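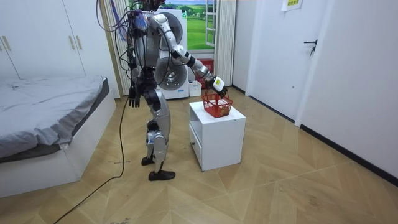
Basket task, right hand on the handle, 30 December 2023.

I spent most of a day at Donden watching people teach a humanoid to deal with a red plastic basket, and I came home less convinced than when I went in.

The way they do it is by remote control. Leif Bech wears the gloves and the headset, moves his own arm, and the robot's arm moves too, a beat later. Every run gets saved. They had 554 of them for the basket when I visited, and the plan is that a program called Trindano will learn from the pile and do the job without Leif.

Maybe. I asked how many of the 554 were any good and got a long answer about what "good" means. Leif was more direct. He said he throws out the ones where he fumbled the grip, and keeps the ones where he fumbled a little and recovered, and the line between the two depends on how tired he is. I liked him for that. I still wouldn't want to build on it.

What bothers me more is the room. It has a bed, a wardrobe and a bedside cabinet, and the people at Donden call it the apartment. My apartment doesn't hang a bundle of cables over the shoulders of whoever is doing the chores. When I asked to have the cabinet shifted over toward the door, there was a short talk in the corner, and then they did it -- fair play to them -- and Leif needed three tries to get the basket up. That was a person driving, with a person's eyes and judgment. I'd like to know what the trained version does with the same move.

Zondale showed me nearly the same thing in May, with a different arm and a laundry bag. They promised a follow-up with no operator. I've written to them four times.

Leif says I should come back when the count is higher. I said I'd come back when he can take the gloves off.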